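Workshop tips: comparing hand-held grippers on small, light items

Posted by Kamran Dehghan, May 1, 2022

We had two hand-held grippers on the bench this month, the Ovlow and the Kutent, and ran both through the same set of household bits. A few notes for anyone setting up a similar comparison at home or in a school workshop.

Use the same items for both tools. Phone cases are good value for this. They weigh very little, they flex when squeezed, and the camera holes give the jaws an edge to catch on. A clear plastic box makes a good target, but check that you can see its walls in your camera view before you start.
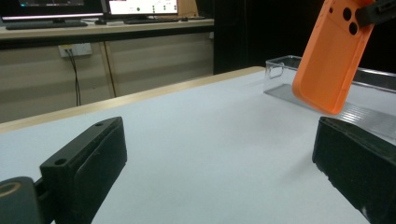 Orange phone case held over the table, with the clear box behind it.

Do 11 tries per item with each tool, then swap. If you do all of one tool first, your hand gets better along the way and the second one looks stronger than it is.

Wipe the jaw faces with a damp cloth between sets and let them dry. Dust changes the grip more than you would expect, especially on smooth plastic.

Set the camera angle once and mark it with tape. Both finger tips should stay in view when the jaws are fully open.

Keep a written tally. Ours came to 53 clean pickups for the Ovlow over six items, with the Kutent five behind. The Kutent was easier on the wrist and I would still choose it for a long afternoon.

Store the grippers with the jaws open so the pads keep their shape. Spare pads for both are at Brulwood, in the drawer under the colour charts.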